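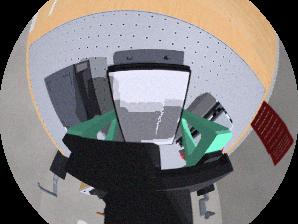 회색 타공판, 둘레는 나무색.

2022년 5월 14일

졌다. 한 골 차. 버스에서 쓰는 거라 글씨 엉망. 나중에 옮겨 적을 때 고치든가.

원정 260킬로. 드루렐빌까지 가는 길은 늘 이렇게 길다. 새벽에 나왔고 아침은 식빵 한 장, 바나나 반 개. 나머지 반은 가방 안에서 터졌다. 양말에 묻음. 왼쪽만.

출발하고 바로 잤음. 휴게소에서 깼는데 다들 이미 줄 서 있고 나만 신발을 못 찾아서 한참 의자 밑을 기었다. 커피는 못 샀다. 물만. 그러고 다시 타서 또 잠.

체육관 이름이 바뀌었더라. 프릴라우 홀. 작년엔 그냥 시립체육관이었는데. 바닥도 새로 깔았는지 발이 너무 잘 먹는다. 몸 풀 때부터 무릎이 좀 찌릿. 테이핑 다시 했다. 골문 뒤 그물은 그대로인 듯. 오른쪽 구석 매듭이 엉성한 것도 그대로.

경기 전 미팅. 스나이디스(Snædís Lauritsen 감독, 아직도 발음 자신 없음) 얘기는 짧았다. 상대 피벗한테 몸 붙이지 말고 공 들어오는 길을 막을 것. 속공 맞으면 일단 가운데로 뛸 것. 나한테는 따로, 왼쪽 윙 슛할 때 먼저 주저앉지 말라고. 알지. 아는데 자꾸 앉는다. 1월부터 계속 듣는 소리다.

선발은 내가 아니었음. 미켈센이 골대. 나는 벤치 끝, 수건 옆자리. 미켈센이 초반에 진짜 잘 막았다. 첫 슛 발로, 다음 건 팔꿈치. 벤치 다 일어남. 나도 소리 질렀다. 질러놓고 조금 쓰렸던 것도 적어둔다. 일기니까.

전반은 우리 분위기. 수비 높게 올린 게 통해서 상대 센터백이 공을 자꾸 옆으로만 돌렸다. 패시브 경고 손이 몇 번이나 올라갔고. 근데 우리도 골이 잘 안 들어감. 기둥 맞고 나가고, 기둥 맞고 나가고. 속공에서 패스가 머리 위로 넘어간 건 영상으로 다시 보면 속 터질 듯. 동점으로 전반 끝.

라커룸 더웠다. 창문이 안 열림. 오렌지 썰어둔 거 먹는데 누가 소금통을 엎었고 다들 웃었다. 감독은 안 웃음. 화이트보드에 화살표만 그리다가 펜이 안 나와서 손으로 설명하고 끝. 나가기 직전에 나를 보면서 준비하라고 했다. 그 말 듣고 장갑 찾았다. 핸드볼 골키퍼가 무슨 장갑이냐고. 축구를 너무 오래 했나 보다. 긴장하면 아직도 손이 그쪽으로 간다.

후반 들어가고 상대가 확 달라졌다. 윙이 넓게 서고 피벗이 우리 수비 둘 사이에 딱 박힘. 연속으로 먹혔다. 미켈센 표정이 굳는 게 벤치에서도 보였고. 타임아웃. 그리고 나.

들어가자마자 첫 슛은 못 봤다. 진짜로 못 봤음. 수비 겨드랑이 밑에서 나온 공이 벌써 그물에 있더라. 두 번째는 막았다. 허벅지 안쪽. 지금도 빨갛다. 세 번째는 왼쪽 윙. 안 앉았다! 끝까지 서 있었더니 걔가 각을 못 잡고 바깥 그물. 벤치 쪽 안 보려고 했는데 봤다. 감독이 고개 한 번 끄덕. 그게 다인데 좋았음.

그다음부터는 기억이 뚝뚝 끊긴다. 7미터 하나 먹고, 하나는 상대가 크로스바. 관중석 북소리가 귀에 계속 남아 있었다. 우리가 한 골 앞섰다가 다시 동점이었다가. 56분에 우리 주장이 2분 퇴장. 유니폼을 잡았다는데 내 자리에선 등만 보였다. 항의해봐야 뭐.

한 명 없는 동안 골키퍼를 빼고 공격수를 넣을 건지 말 건지, 감독이 손짓을 했는데 내가 늦게 알아들었다. 뛰어나갔다가 다시 뛰어들어왔다가. 숨이 턱까지. 그 와중에 공 뺏기고 상대가 중앙선 근처에서 빈 골대로 던졌는데, 몸 날려서 손끝에 닿긴 닿았거든. 닿고 들어갔다. 그게 결승골이 됐음.

마지막 공격은 우리 거. 프리드로 얻고 시간 거의 없고 벽은 높고. 던진 공이 벽 맞고 위로 떠서, 떨어지기 전에 부저.

바닥에 좀 누워 있었다. 천장 조명이 세더라. 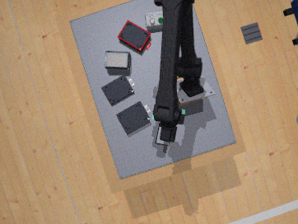

경기 끝나고

샤워 물이 미지근했음. 아무 말 없이 다들 씻고 나왔다. 미켈센이 옆에서 머리 말리다가 윙 막은 거 좋았다고 툭. 나는 너 전반이 더 좋았다고 했다. 둘 다 그 뒤론 말 없음. 드라이기만 윙윙.

감독이 버스 타기 전에 불러서 교체 신호 얘기를 했다. 혼내는 건 아니었고. 손을 어떻게 들면 빼는 거고 어떻게 들면 남는 건지 다시 정하자고. 주먹이면 남고 손바닥이면 나오기. 여태 제대로 정한 적이 없었던 거네. 그럼 내 탓만은 아닌데... 그래도 마지막 공은 내가 건드린 공이라 자꾸 생각난다. 손목을 조금만 더 세웠으면 바깥으로 나갔을지도. 모르겠다. 오른손 중지가 부었다. 구부리면 아픔. 테이프 새로 감아야 하는데 테이프는 짐칸에 있다.

저녁은 매점에서 산 치즈빵. 거의 40명이 한꺼번에 몰려서 따뜻한 건 다 떨어졌다. 상대 팀 애들도 같은 줄에 서 있었는데 그 왼쪽 윙이 내 앞이었음. 눈 마주치고 둘 다 어색하게 웃음. 가까이서 보니까 나보다 작다. 슛은 왜 그렇게 센지.

버스 안

지금 어디쯤인지 모르겠다. 창밖은 깜깜하고 앞자리에서 누가 영상 틀어놨는데 소리가 다 들린다. 오늘 경기인 것 같다. 북소리가 나니까. 보지 말지.

엄마한테 문자. 졌다고만 보냈더니 밥 먹었냐고 옴. 먹었다고 함. 손가락 얘긴 안 했다.

클로디드포트 도착하면 장비부터 내리고, 공 가방은 내 당번. 아 진짜. 공에 송진 묻은 거 닦아야 되는데 세정제 누가 다 썼다고 했던 것 같은데. 내일 물어보기.

적어둘 것. 안 까먹게.
왼쪽 윙: 기다리면 된다. 오늘 됐음.
수비 밑으로 오는 슛: 시야 없을 때 왼발 한 발 먼저. 수비한테 소리 더 크게.
빈 골대로 복귀할 때 뒤돌아 뛰지 말고 공 보면서.
손가락 얼음. 자기 전에 한 번 더.
무릎 테이프 사기, 넓은 걸로.
양말 빨기. 바나나.

다음은 홈경기다. 누가 먼저 나가는지는 아직 말이 없음. 미켈센은 옆에서 입 벌리고 잔다. 내 어깨에 자꾸 기대는데 그냥 놔둠. 펜도 슬슬 안 나오고 멀미 난다. 나머지는 집에서 씀.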